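Sort It Once: A Storage Project for the Shared Kitchen in Rees House
Student project report, Home and Living Design, second year
Seren Gronow, Gwion Parri, Kanyarat Chantharasri
Supervisor: Gwilym Howells
Submitted 2024-01-04

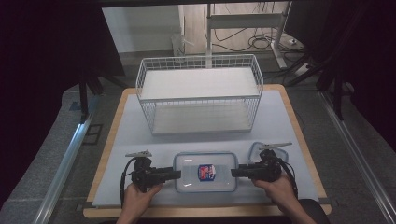
Our project started with leftovers. All three of us live in Rees House in Clellunville, and all three of us had thrown away somebody else's rice by mistake. The shared kitchen has one tall cupboard for dry food and one fridge, and until this fall both worked on the rule that you put your box wherever there was a gap. We wanted to find out whether wire baskets and clear lidded containers could make the shelves easier to use, without anyone having to read a page of instructions taped to the door.

We had so much fun with this. None of us expected to have strong feelings about lids by the end of a semester, and now we all do.

1. What we wanted to know

Our main question was simple: if food goes into clear containers, and the containers go into open baskets, do people find their things faster and put them back in the same place? We also wanted to know which arrangement inside the basket works best, which baskets are comfortable to lift down from a high shelf, and whether labels belong on the lid or on the side.

Gwilym Howells told us at the first meeting that we had three projects there and should pick one. We picked the arrangement question and kept the others as notes on the side. Some of those notes turned out to be the best part, so they are in section 5.

2. Materials

Baskets. We used white wire mesh baskets, rectangular and open at the top, with a solid floor panel. The solid floor mattered a lot to us. We began with plain wire floors and small containers tipped over whenever a corner found a gap. Seren's cardboard insert fixed that for one afternoon and then got soggy.

Containers. Clear plastic with blue-edged lids, in more than one size. We tried a set with frosted sides from the Brovia range first. They looked lovely on the shelf, but from standing height you couldn't tell lentils from oats, so back in the box they went.

Table. Before we touched the real kitchen we did all the packing on a light tabletop with a pale mat over it. The mat keeps the containers from skating around, and the plain color makes it very easy to see what you are doing. I (Gwion) would recommend a mat to anyone doing this kind of work.

Budget. The department gave us 1,960 in project credits. We spent 478 of them, mostly on baskets, and returned the rest.

3. How we did it

We tried three ways of filling a basket. In the first, which we called Rows, containers stand side by side with the long side facing front. In the second, Stacks, small ones sit on top of large ones. In the third, Files, the containers are turned on edge like folders in a drawer. Files was Kanyarat's idea and we were all sure it would win.

Each person who tried it got an empty basket and a mixed group of containers on the table, packed the basket in one of the three ways, then took out one container we named and put it back. We timed the taking out and putting back, and afterwards we asked two questions: what annoyed you, and would you do this at home? Some 20 residents took part over two weeks. Bleddyn Sayce from the second floor came three times and had to be told he only counted once.

After the table tests we moved the winning arrangement into the tall cupboard and left it there for 10 days. Every evening one of us checked whether containers were in their own basket and wrote down anything that had wandered.

4. Results

Rows won easily. People found the container we asked for faster in Rows than in either of the others, and almost everyone put it back where it came from. The front of the basket is open wire, so you can look straight through it and see what is inside – a real advantage on a shelf above eye level.

Stacks saved the most space, and several people said they would choose it for a tiny apartment. The trouble came when the named container was at the bottom. People lifted everything out, took what they wanted, and rebuilt the stack in a new order.

Files was a disappointment. Containers on edge looked very neat for as long as the basket was full. Take one out and the rest slid down like books on a half-empty shelf. One tester also pointed out that nobody wants to store soup sideways, and we had to admit she was right.

In the cupboard, Rows held up well through the first week. Over the weekend a bag of flour appeared in the pasta basket and stayed there. The fridge was harder, mostly on account of the door shelf, and we don't think our results say much about fridges.

5. Side notes

Lids. A colored rim helps more than we guessed. It shows you where the lid ends and the box begins, and testers reached for the rim without thinking about it.

Labels. A label on the lid is great on a table or in a drawer and useless on a high shelf. For the cupboard we moved ours to the short side.

Lifting. Most people picked containers up by the two ends. If the basket is packed too tightly there is no room for fingers, so leave a gap at each end of the row. We now leave one about two fingers wide.

Washing. Kanyarat wants it written down that wire baskets need a proper scrub at the corners. Flour gets in there.

6. What we would change

We would test with fuller baskets. Ours were comfortable, and real cupboards are not. We would also like to try the Wavik shelf dividers that Gwilym showed us too late in the semester to order, and to give the fridge a study of its own. Seren would like to run the cupboard test again in June, when half the residents move out and leave their spices behind.

The baskets are staying in Rees House. The flour has been moved.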